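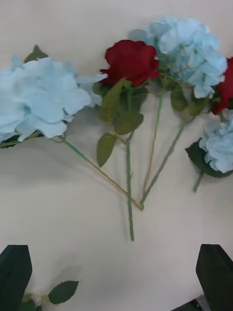 When my mother-in-law moved to the care home in Widomley, the first thing she asked for was a library card. The second thing was a key to her own door. She got the library card in 2 days. The key took nearly the whole of July.

I have thought about this key very often. I come from a country where old people usually live with their children, and I expected to be angry about many things in such a home: the food, the television always on, the smell of the corridor. The food is decent. The corridor smells of floor polish. What made me angry was that every person who worked in the building could enter her room, and most of them knocked and opened in the same movement.

A knock is a question. If you don't wait for the answer, you have only made a noise on the wood.

I spoke about it with Aminu Odukoya, who was the manager on the evening shift then. He did not argue with me. He said the staff have 10 residents each after supper, and if they wait half a minute at every door, the last resident gets her tablets late. I believe him. I worked many years in a hotel laundry in Clavden and I know what it is to be always behind the clock. But in the hotel we waited at the door, also when we were behind, and the guests stayed there for one night only. My mother-in-law will perhaps live in her room until she dies. It is strange to me that the person who pays for a weekend has a stronger door than the person who pays for the rest of her life.

People answer that safety comes first. Somebody can fall behind a locked door, of course. The staff should have a master key for this, and they do have it. I don't ask for a bolt. I ask that an ordinary visit at an ordinary hour begins with the permission of the one who lives there, and that if she says "not now," somebody comes back later. She is eighty-six and she was a bookkeeper at Mertens for most of her working life. She can decide if she wants her curtains opened.

There is a small list of residents' rights in the entrance hall, printed in a nice colour. Privacy is on it, between meals and laundry. I would move it higher, and I would put a time beside it. How many seconds do we wait? Who writes it down when a resident refuses a visit? Without such details a right is only a good intention, and good intentions are the first thing to disappear when two people are off sick.

She has the key now, on a ribbon, and she locks the door when she goes to lunch. There is nothing valuable inside except a radio. Last week I came without calling first and she kept me in the corridor until she had finished her telephone conversation, which was quite long.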